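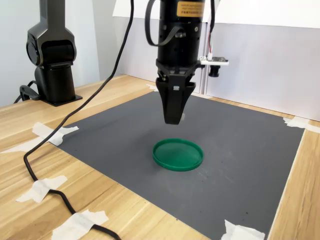
Regenreifen, zu spät

So, kurz, muss gleich wieder los. Kartrennen in Okville, 33 Runden, Startplatz 8. Himmel schwarz, aber Strecke noch trocken. Adelino Cardoso wollte auf Slicks raus, ich eigentlich auch. Faith Chege schon auf Regenreifen, haben wir alle gegrinst. Tja.

Runde 5 dann der Guss. Erst nur unten an der Schikane, oben noch staubtrocken, total fies. Zwei Dreher vor mir, irgendwie durchgerutscht. Faith natürlich auf und davon. Bin noch drei Runden draußen geblieben, weil stur. Dann Box, und der Wagenheber hat geklemt. Super.
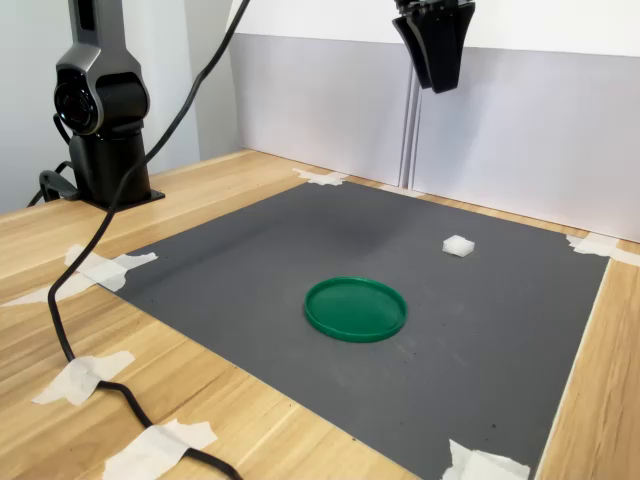
Die Sturkgate-Kehre ist bei Nässe ein eigenes Thema. Blind rein, lange warten, und dann macht sie nochmal zu. Wer die Strecke nicht kennt: denkt euch so einen Bogen wie das dünne schwarze Kabel links hinter dem Sockel, nur halt mit Bordsteinen und Pfütze am Scheitel. Adelino ist innen geblieben und hat jedes mal Grip gesucht, wo keiner war. Außen ging's besser, auf dem groben Asphalt neben der Ideallinie. Hab ich leider erst gegen Ende kapiert.

Am Schluss Platz elf. Bremse vorne zieht immer noch nach links, Kette muss neu. Der Satz Zisora-Reifen ist auch hin, auf der abtrocknenden Strecke komplett zerlegt. Nächstes Rennen ist Urio, da will ich bis zu 400 Euro ausgeben, mehr ist nicht drin. Falls wer noch Regenfelgen rumliegen hat, bitte melden.

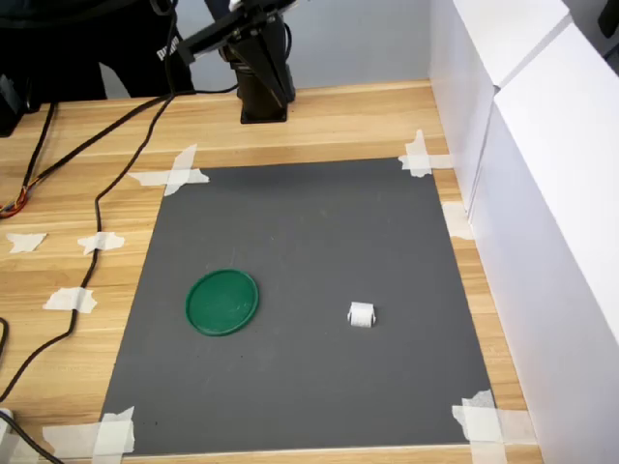
Graue Matte, an allen vier Ecken mit weißem Klebeband fest.

Zuletzt aktualisiert: 25. Juli 2020
Kontakt | © 2020 Alle Rechte vorbehalten | Nach oben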